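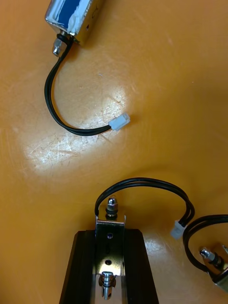 Kitting at Bonanix used to mean 80 trays a shift, picked by hand. Now two arms do most of the picking and people check the result. Solenoids are the slow part – their black leads and small white connectors catch on each other, so Anathi Khumalo's team spreads them out before a run.

Each kit starts as a steel tray lined with plain paper. Parts wait in the yellow bins on both sides: solenoids, red circuit boards, wire harnesses.

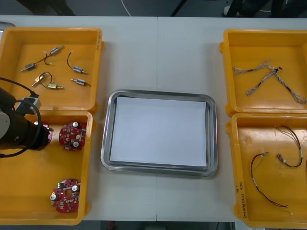 Halfway through a kit

One board and one harness are in the steel tray. Vicente Ulloa packed kits at this bench for nine years. He now looks after two benches and signs off each tray 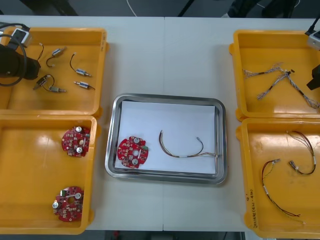
before it goes to assembly. He spends less time bending over bins and more time on paperwork, and he would like less of the paperwork.

A solenoid held between the fingers. When a pick fails three times, the arm stops and calls a person over. 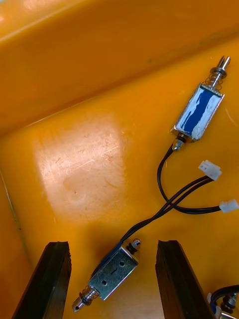 Issue 9 – November

Illia Didenko writes up the stops at the end of each shift. New starters still learn to pack a full kit by hand first.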